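The Night Table

The shed at Zelthorpe closed at nine, but the man had a key, and in February he used it more than he slept in his own chair at home.

He was building Eko. Eko was an arm with a gripper, bolted over a slotted table, and it had one task in its life so far. It must take a beige cube from the cloth and put it on a small scale. A child could do this. Eko had tried for 15 evenings and mostly it pushed the cube in front of itself, the way a cat pushes a cup.

"You close too early," he told it. He spoke to it in the language of his mother, and only swore at it in English.

The other people in the workshop were kind about it. The woman from the next bench, who repaired old radios, brought him tea and asked how was the patient. She had built a machine herself once, a thing called Trilby that turned the pages of music, and it had torn every book she owned. She told him this to comfort him, and it did comfort him a little.

The cloth was his daughter's. When she was small it had hung over her bed, with the stars and the pale clouds and the dark hills at the bottom, and he used to tell her that behind those hills there was a town named Kodikara, where people worked at night and slept in the day. She was now 3 hours away by train and she telephoned when she could. He had put the cloth on the table to stop the parts from sliding on the metal. Later he bought a proper rubber sheet, and it stayed in its packet.

That evening he changed one number in the program. He moved the yellow clip out of the way, set the cube down near the scale, and brought the arm back to its place above the cloth.

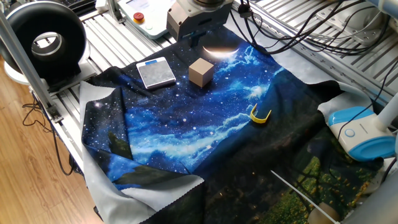 He sat down at the keyboard and did not press anything. The rain had begun on the roof. He thought of the people of Kodikara, who would be getting up at this hour, washing their faces, looking for their shoes.

Then he pressed the key. Eko came down slowly, more slowly than he liked, and waited above the cube as if it had forgotten a word. The fingers closed. The cube went up — not high, the width of a hand — and travelled across the stars to the scale, and there Eko let it go.

The scale showed nearly 10 grams. He wrote it on the back of his hand, having no paper near, and went to find the telephone.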